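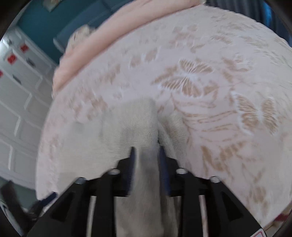

**Figure 4.1** Ribbed knit fabric over a printed cloth with butterfly motifs.

# Chapter 4: Knits and Prints

Most household laundry falls into two groups — knits and wovens. A knit is built from loops, so it stretches when pulled. A woven fabric is made from straight threads that cross, and it gives very little.

This chapter covers how to sort, fold, and store knits. You will need a flat surface and 18 inches of clear shelf. Section 4.2 explains ribbing, the fine raised lines found on many sweaters and cuffs. Before reading on, find one knit item at home and look closely at its surface. Write down which way the lines run.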